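Jobs > Retail > Footwear > Brasow

22 September 2019 | Posted by Mousavi Store Team

Brasow wants two sales associates for its sneaker counter, starting in December. We've read plenty of ads promising a "passion for shoe culture." We doubt passion helps much when a customer wants a size 12 and you have a 10.

What we need is patience, clean stock records and a straight answer when a shoe runs narrow. Shifts run nearly 10 hours on release days — ask yourself if you mean that yes. Resellers need not apply.
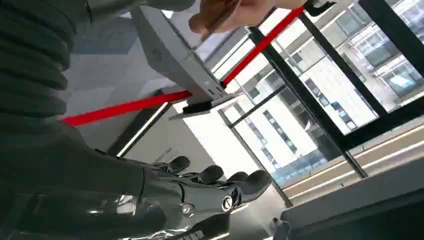
Pay is $14 an hour, with a staff discount on Mostel pairs only. Past job titles don't impress us much, so skip the long résumé. One page, handed in at the Brasow counter.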